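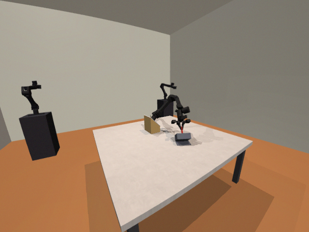 The arm over the table in the bench room, with the sloped wooden block to its left.

Stunora three months in: what I've kept and what I've turned off

October 5, 2026

I said I'd write this up once the first renewal notice came, and it came last week. Stunora is a subscription simulator for small arm work. You get a browser editor, a local runner that does the physics and rendering, and a library of ready-made rooms and objects. It's sold by Grarnen, who also do the mounting plates I wrote up in February. I pay for it myself, on the single-seat plan, and I've had no contact with them beyond two support tickets.

My own use is narrow. I write pick and place routines for a small workshop in Cudside, and I want to try them at home in the evening before I tie up a real arm the next day. I'm not training anything large. Anyone who is should read a different review, as I haven't touched the batch features past opening the menu.

Setup

Installing the runner took me an evening, most of it spent on a graphics driver that was two versions behind. The installer didn't check for that. It finished, said everything was fine, then opened to a grey window. The fix is in their help pages under "Display", which isn't where I'd have looked first.

After that it was easy enough. You choose a room, drop in a table, pick your arms and attach a gripper. The rooms are plain, with flat colours on the walls and floor, and I've come to like that. They load quickly and there's nothing in them to trip over when you're trying to work out why a grasp is off. I tried one of the furnished rooms from the library and went back to the plain one within the hour.

Each arm gets its own settings panel, and you can copy one panel to another. Joint limits copy across properly. Camera mounts don't, and you have to add them again by hand. I raised a ticket about that and was told it was a known issue, and it's still there after three updates.

Contact and grasping

Grasping is the part I was paying for, and it's good. I'd been using a free package before this, and blocks used to shiver in the fingers or shoot off across the table as soon as the gripper closed. Stunora's contact settings come with sensible defaults. I changed friction on two objects and left the rest alone.

Thin upright pieces are still fiddly. If the fingers come down a few millimetres off centre the piece leans, and the solver takes a moment to decide what to do about it. Dropping the time step helps, at the cost of speed. On my machine a run of 20 attempts goes from a coffee break to a lunch break once I do that. The laptop is five years old, so newer hardware should do better.

I also compared one routine with the real arm at the workshop. Out of 63 logged grasps in the simulator, the ones that failed were nearly all on the same approach angle, and the real arm had trouble at that angle too. It's one routine and one angle, so I wouldn't lean on it too hard, but it was enough to make me change the approach.

Cameras and rendering

You can fix a camera to the room or to any link of an arm, and there's a choice of fast or full rendering. I leave it on fast for nearly everything. Shadows work in fast mode, and they're useful for judging how high the gripper is above the table.

Reflections are the exception.

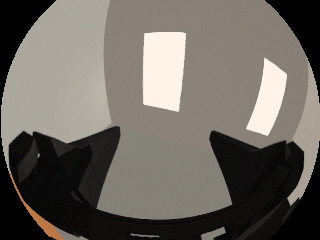 Shiny objects are where I'd tell people to spend some time before they commit. A mirrored ball picks up the walls, the bright panels and the dark shape of the gripper, all bent around the curve, and if your detection depends on finding a clean outline you'll learn very quickly whether it copes. Mine didn't. It was happy with matte blocks and fell over on the ball, so I've gone back to working out the position from a fixed camera further away.

The edges of round objects look a bit stepped at the default resolution. There's a smoothing setting, but it's only available in full rendering, and it slows things down more than I think it's worth.

Support and paperwork

My second ticket was answered the next morning by someone who had clearly read it, which I appreciated. The written manual is uneven. The section on grippers is thorough and has worked examples. The section on exporting logs is one page and describes a menu that has since moved.

I did look at Debnath as an alternative before I signed up. Their trial was shorter and wouldn't let me import my own gripper file, so I can't compare the two fairly.

Would I renew

Yes, I've renewed for another year on the same plan. I've turned off automatic updates, after one of them reset my time step, and I've turned off the cloud backup, as I keep my own copies.

Next job is moving the camera mounts over to the new arm panels by hand, again. I'll post the gripper file once I've tidied up the names in it.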